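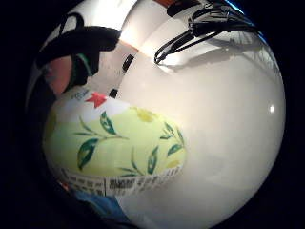 The Bottle on the Table

By Nuria Wubshet

There comes a stage in adult life when a person develops opinions about bottles. I reached it in May, in the home goods aisle at Perkden, holding one with leaves on the label and thinking, well, isn't that restful.

Leaves are what we get now. My grandmother's kitchen bottles had lightning bolts on them, or a woman in an apron who looked as if she had recently won something. Mine have sprigs. They suggest a hillside, a light breeze and a person who rinses things promptly. The small print along the bottom might well be instructions. I have never read it, and I read cereal boxes for a living, or near enough.

My round white table has a lot to do with this. A Skekier, bought secondhand, and so plain that whatever you set down on it becomes the decor. On my old brown desk a bottle could stand for a month without being noticed. On a white top it is a centerpiece by lunchtime.

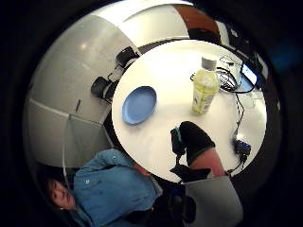
You learn to be choosy, or you learn to put things away, and I know which one costs more. A Bodby tray for corralling small objects is $46. I bought it, and now I have to find somewhere to put the tray.

Plates are the other half of the problem. I own 2 sets. The first, from Seyoum, is gray, speckled and heavy enough to hold a door. The second is plain blue and came from a church sale, and it's the one everybody reaches for. A blue plate on a white table looks like a decision, even when it has nothing on it and all you did was forget to take it back to the kitchen.
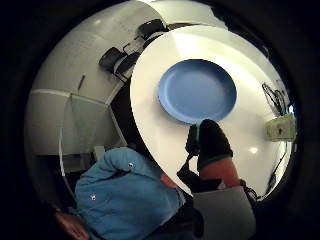
I tried the gray set for a whole week out of loyalty to the price. Toast looked like evidence. A peach looked as if it were waiting for a bus. I went back to the blue and have felt fine ever since – better, even, now that the gray ones live under my houseplants.

As for the leafy bottle, I did buy it. It sat out for a few days looking restful, and then I put it under the sink with the others, where it's dark and they all look the same.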